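Wire-mesh baskets are sold as office organizers, but they do steady work in kitchens, sewing rooms and workshops. The notes below cover selecting, placing, cleaning and repairing them.

## Selecting a basket

Measure the shelf or table first. Leave a finger's width of clearance on each side so the basket can be lifted by the rim. Straight vertical sides use space better than tapered ones, though tapered baskets nest when empty. If three or four baskets have to be stored off season, buy tapered.

Check the following before purchase:

- **Rim.** The wire should be folded under or capped with a rolled edge. Run a cloth along it. If the cloth snags, so will a sleeve.
- **Welds.** Press the middle of each side with a thumb. A sound panel springs back flat.
- **Coating.** Powder coat wears longer than dipped vinyl on the corners. Vinyl grips better on smooth shelving.
- **Grid size.** Fine mesh holds pens, clips and cup lids. Coarse mesh is for produce and rags.

The Gradwood shelf liner, cut to the basket floor, stops small parts from catching in the grid. One roll does 27 baskets of the small size, with offcuts left for drawers.

## Load limits

Light mesh baskets are rarely marked with a rating. Test by loading in stages and sighting along the bottom from the side. Stop when the floor bows. Paint cans, jars of fasteners and full bottles belong in a solid bin.

Carry a loaded basket with both hands under the floor. Lifting by one side racks the corners and opens the welds.

## Protecting the tabletop

Bare wire on a wood-grain top leaves fine scratches, most of them made when the basket is dragged to reach something at the back. Fit felt pads at the four bottom corners. Friesen makes a self-adhesive dot that holds on wire if two are pressed together, one above and one below the grid. Clean the wire with rubbing alcohol first and leave the pads under weight for 30 minutes.

Replace pads when grit shows in the felt. A gritty pad scratches faster than bare wire.

## Cups and other tall items

A lidded cup is top-heavy when full and unstable when empty. Stand it near the middle of the basket, away from the rim, where a bump to the side panel will not tip it. Where several cups share a basket, cut a cardboard divider to half the height of the cup.

Mesh does not contain spills. Liquid passes straight through to the table. For anything with liquid in it, place a shallow tray under the basket, at least one inch larger on every side, or set a saucer inside under the cup.

Domed lids do not stack well on straws, spoons or each other. Store spare lids on edge in a row, all facing the same way.

## Placement

Set the basket on the far half of the table. The near half stays open for work, and forearms and cords do not drag across the rim. On a table with clips or clamps at the sides, keep the basket inboard of them so it can be slid out without lifting.

Black mesh over a pale top is easy to read at a glance, and small pale items show up well through it. On a dark bench, use white or bare-metal mesh.

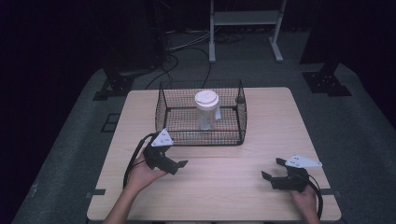

*Lerner*

## Cleaning

Dust settles where the wires cross. A dry paintbrush with 1-inch bristles clears it faster than a cloth. For kitchen grease:

1. Empty the basket and knock it upside down over a trash can.
2. Soak in hot water with dish soap for 30 minutes.
3. Brush both faces of each panel, then the underside of the rim.
4. Rinse, shake, and dry upside down on a towel.

Do not leave it to drain upright. Water collects in the folded rim and rust begins there.

Avoid the dishwasher for coated wire. The coating lifts at the cut ends and peels back from them.

## Repair

Surface rust: sand the spot with 1,000-grit paper used wet, dry it fully, and touch up with enamel. Dreretti sells a brush-cap bottle in satin black that matches most office baskets. Two thin coats, overnight between them.

Bent side: lay the panel flat on scrap wood and press with a second block. Hammering marks the wire and breaks the coating.

Broken weld: bind with fine steel wire, twist on the outside, trim, and fold the end back into the grid. A basket with three broken welds on one side should be moved to light duty, such as rags or gloves.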